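Workshop notebook, Nov 20, 2021

Hangers today! The Gorar wardrobe job needs its hangers sorted before the rails go up, and I'd rather do it now than be fishing tangled ones out of a carton in March. The order was for 143 and I'm working through them a basket at a time on the papered table.

They're the slim beige kind, flat, with a gray non-slip strip along the bottom bar and a little notch at the shoulder for straps. I like them a lot more than the fat ones we had from Astow (those ate up half the rail). What I keep checking is the hook, so every hanger gets laid down flat and looked at where the neck is.
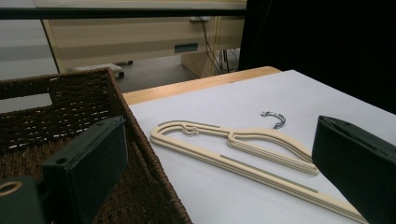

My rule for now is that anything with a doubtful hook goes in the tray by the window and I deal with the whole lot at the end, otherwise I stop every few minutes to fiddle and never get anywhere. Degefa says spare hooks come in bags of 400, which is ridiculous for our purposes. Maybe split a bag with the Kustgate shop? Ask them.

Other thing: the brown woven basket. It's nice to look at and it has proper handle openings, but the hangers catch each other going in and then you pull one and get four. Laying them all facing the same way helps a bit. I tried it with 42 at the start of the week and they came out fairly decently, so I'm sticking with that (hooks all to one end, shoulders nested).

Tipping a basketful out onto the paper is still the quickest way to get going, even if it makes a heap. Start from the top and work down, don't yank from the middle. I know, I know, I wrote that last time too.

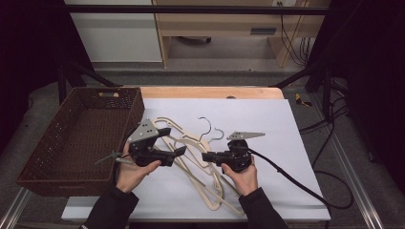

Still to do

Fresh paper for the table, we're down to 2 sheets.
Message Kustgate re splitting the hooks.
Find out whether Gorar wants the hangers delivered on the rails or boxed separately. I've asked once already!
Label for the tray so it doesn't get tidied away again.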